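Feb 3, 2023. Disc authoring, Trirnach reissue, second check disc

Back at the bench after lunch. Picking up from Csenge's notes, her initials where I've copied them over. 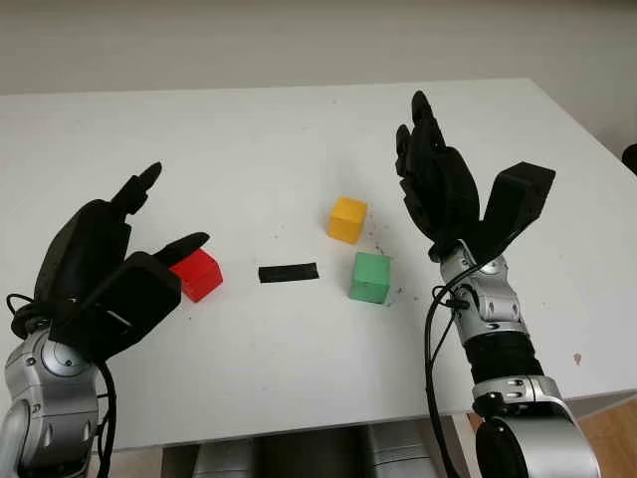 Menu and chapters

Main menu loops OK now, no gap in the music. Scene select still jumps one chapter late from page 2 on. Chapter table is off by one after the cellar scene, fixed in the project file, NOT in the build yet. Pop-up menu fine on the Fovon player, sluggish on the old one in the back. Leave it.

Picture

Dezső's new grade is much better in the night stuff. Blacks were grey on the first disc, you could see right into the crypt set. Reel 3 still has the green flicker when the count turns on the stairs. Went through frame by frame, it starts at frame 2302 of the reel and it's in the scan, so no use re-encoding. Asked Dezső if he can pull from the other print. He thinks yes but that one has a splice at teh same spot.

Sound

Original mono: good. Hiss left in, Ernő insisted, and I've come round to it. Commentary track drifts, lips don't matter but they talk about the bat shot well after the bat is gone. Lilla to resync from the raw recording. Commentary level also too hot against the film, bring it down a bit and duck the score under it.

Subtitles

515 lines. Typos in the Hungarian ones, Miklós has marked them up on paper (hard to read, ask him). "Coffin" is spelled two ways. Italics missing for the voice on the radio.

Extras

Trailer plays. Stills gallery wont go backward, remote left button does nothing. Interview from Ustthorpe needs a title card, currently starts mid cough.

Pressing

Bakos wants the master in March. Run is 1000, numbered slipcase. Giveaway copies come out of that, not on top, CM checked. They need the sleeve spine text before they'll book us in. Still no rating logo on the back cover!

To do
- rebuild with fixed chapter table
- burn check disc 3, play right through on both players
- gallery buttons
- chase Lilla re commentary
- spine text to Bakos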